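# Chapter 6: When the Grip Goes Wrong

Let me begin with a highlighter, because it was a highlighter that taught me most of what I know about gripper faults, and I have never quite forgiven it.

I was then a junior technician at the Ketdale workshop, working under Selamawit Mersha, who had patience enough for the whole building. We had a tabletop arm sorting small things: pens, balls, toys and so on. It had completed 3,224 picks without anything worth writing down, and I had grown comfortable, which is a dangerous thing to be around a machine! One afternoon in January the arm closed on a highlighter, lifted it, swung toward the bin and let go of it halfway. The highlighter sailed past Robel Tsegaye's ear and struck the window behind him. He was standing inside the marked line, and I had told him that it was fine to stand there.

The controller reported no error at all. As far as it knew, the fingers had closed, the motor current had risen and the object was held. We ran the same pick again that evening, with everybody well back this time, and it dropped the object 27 times before we gave up and went home. 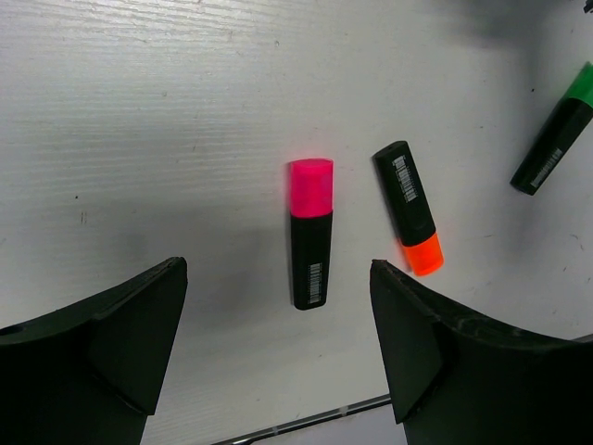
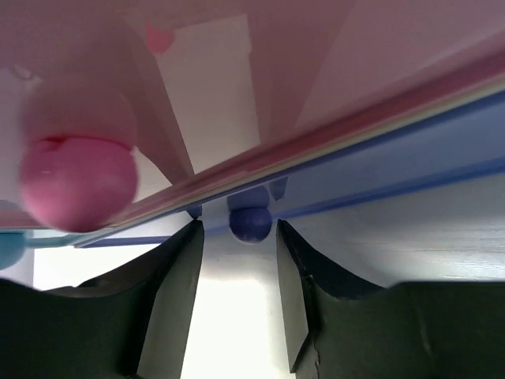
Now, it would be easy to say that the gripper was weak and leave it at that, and for a day or two we did say so. Kidus Moges raised the closing force, and the drops grew less frequent, but he also cracked a barrel and got ink on the fingers, so we had traded one fault for another. What we had missed was a slow loss of air pressure during the swing. The grip was good at the moment it was checked, and it was checked only once, right at the start. A fitting on the supply line had loosened over the weeks, and by the middle of a long move there simply wasn't enough squeeze left to hold anything smooth.

Keep three terms from this story close by as you read on. A *missed grasp* is one where the fingers close on nothing. A *lost grasp* is one where the object is held and then slips. A *silent fault* is any failure that the controller doesn't report, and ours was a lost grasp and a silent fault together, a pairing you'll meet again in Section 6.4.

We'll start in Section 6.1 with the pressure log from that week, all 568 lines of it, which Selamawit kept and has kindly let me print. Before you turn to it, take a sheet of paper and write down when you would have checked the grip, and where you would have asked Robel to stand.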